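Cell rules for bench work: what do you really enforce?
Estudov Automation Board > Safety and Good Practice

kirui_h wrote:
I've been handed the job of rewriting our bench rules. The current version was written in March by someone who has since left for Stockdale, and it runs to 20 pages. Three of them concern footwear. The part about what the arm may do with a bottle once it has one is a single sentence, and the sentence is "handle with care."

The work is simple enough. Bottles on a clear tiered stand, arms over a brown table, pink basket as the place things go. Grip the right bottle, carry it, put it down.

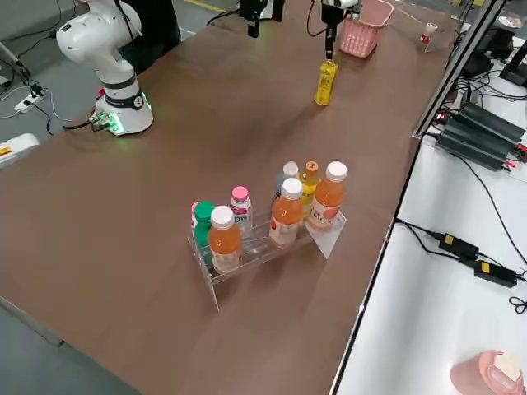 What I want is a rule sheet people will read before they press start, so two sides of paper at most. My draft has speed limits near the stand, who holds the stop button, where cables may run, and what counts as a completed place. That last one is already causing arguments at lunch.

Halima Kirui, Prarnville

torquewrench_tim wrote:
Two sides is optimistic. Ours started as two sides. Then there was an audit.

Cables first. My rule is that anything on the floor near a base gets covered or tied back before power goes on. I don't care how temporary it is. I have seen temporary cables old enough to vote.

gcheetham wrote:
Disagree with Tim on the order. Cables are housekeeping and housekeeping has its own sheet. Put the stop button at the top, with a name next to it. A real name, written in each morning. "The operator" is how you get four people who each thought it was one of the others.

On the completed place: what's the argument? In the basket is in the basket.

kirui_h wrote:
Ha. The argument is this one.

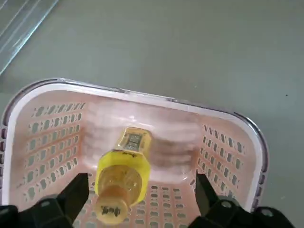
Yellow bottle in the pink basket, lying down.

Half the bench says done. The other half says a bottle on its side is a dropped bottle with good luck. Our old sheet says "placed securely," so both halves can quote it at each other, and do.

gcheetham wrote:
Oh, I see. Then write down the orientation you want, or write down that you don't want one. If the next station doesn't care which way up it is, neither should your sheet. If it does care, a basket is the wrong thing to be putting bottles in and no rule will save you.

Gemma

palletpete wrote:
Respectfully, Gemma, no. A bottle lying down is fine if the arm let go of it at the bottom. It's not fine if the arm let go of it six inches up. They look the same afterward. The rule has to be about release height, and somebody has to look at the log. I had this out with a supplier at Hemine for most of a year and I have the emails.

torquewrench_tim wrote:
We all know you have the emails, Pete.

He's right though. Write the rule about the motion.

kirui_h wrote:
OK, release height is in, orientation is marked "any" until the next station complains. The stop button has moved to the top, with a name. Tim, cables stay, at the bottom, in bold, as a gift to you.

Revised pick section below. Tear it up please.

1. Named person has the stop button in hand before the arm is enabled. In hand, and a pocket is not a hand.

2. Fingers open before they come down toward the rack. Approach in line with the gap you mean to use, slow speed from one hand's width out.

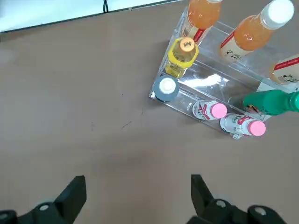
3. One bottle per grip. If a neighbor moves, stop, back out, reset the rack. Don't nudge it straight with the gripper. You know who you are.

4. Carry clear of the rack, never over it.

5. Open the fingers only once the bottle is down in the basket. Release height goes in the log.

6. CABLES COVERED OR TIED BACK. (Tim.)

palletpete wrote:
I'd fight you on 4. Over the rack is sometimes the only path if the arm base is where I think it is. Say "not over it without sign-off" and you'll get fewer people ignoring it. A rule that gets broken every shift teaches them to skip the other five.

gcheetham wrote:
And sign-off means it gets done every shift with a signature. Keep 4. Move the rack.

kirui_h wrote:
Moving the rack needs form 3047, so I'll report back when I'm older. Keeping 4 as it is for now. Pete, send me the emails.

palletpete wrote:
All of them?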